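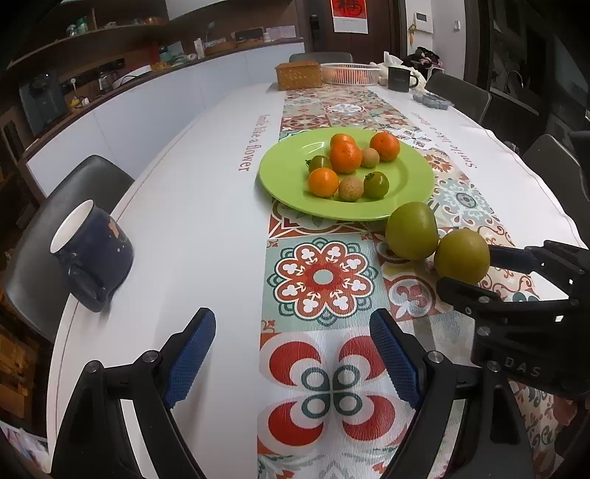

Fruit on a dining table is fruit nobody will eat, Sunita Alcantara wrote to me after my last column, and a table runner is only a long way to collect crumbs. She asked me to defend both. I will try, although English is my second language and she argues very well in her first.

I begin with the runner, because it is the easier one. My mother had one on her table for 28 years, and she washed it so often that the border became pale. A tablecloth must come off completely when someone spills soup. A runner leaves the places for the plates free and keeps only the middle for itself. If it has a loud pattern, with tiles and big flowers in red and teal, then so much better. Such a pattern forgives a drop of tea. The crumbs, I admit, are real. I shake mine from the balcony at 6 in the morning, when the neighbors below are asleep.

About the fruit I feel more strongly. Mrs. Alcantara keeps hers in the refrigerator, in the drawer at the bottom, and she says it lasts longer there. I believe her. In my house it also lasted very long in that drawer, and then I threw it away. When I moved the mandarins to a plate in the middle of the table, my sons began to eat them while they were complaining about homework. They did not decide to eat fruit. Their hands were near it.

A green plate is good for this, with mandarins and a few tomatoes together. I know some people will not put a tomato beside a mandarin. I do not see the problem. Pears I prefer to leave outside the plate, directly on the cloth, where I can press them with a thumb when I pass. A pear is ready for such a short time that it should stay where people walk.

What I cannot defend is everything else that comes to a table. A mug arrives and does not go home. A plastic bag stays at the far end with some folded or not folded cloth, and a basket comes to keep it company. In my first apartment, in 2000, I had a table so small that this was impossible, and I sometimes miss it. With a large oval table there is always one end where no one sits, and this end becomes a shelf. I have tried to forbid it. Now I allow it until dinner, and then each person has 10 minutes to carry away what is theirs.

I also like words printed on a tabletop, which my friends find childish. "Smile like a flower" is not great literature, and I am not sure how a flower smiles. But if the line is written on both sides, then the person across from you can have it too, and the one who reads it upside down has something to do while the rice is cooking.

So I keep my runner and my plate, and Mrs. Alcantara may keep her drawer. She is welcome to come and eat a pear with me in May, if she brings her own napkin for the crumbs.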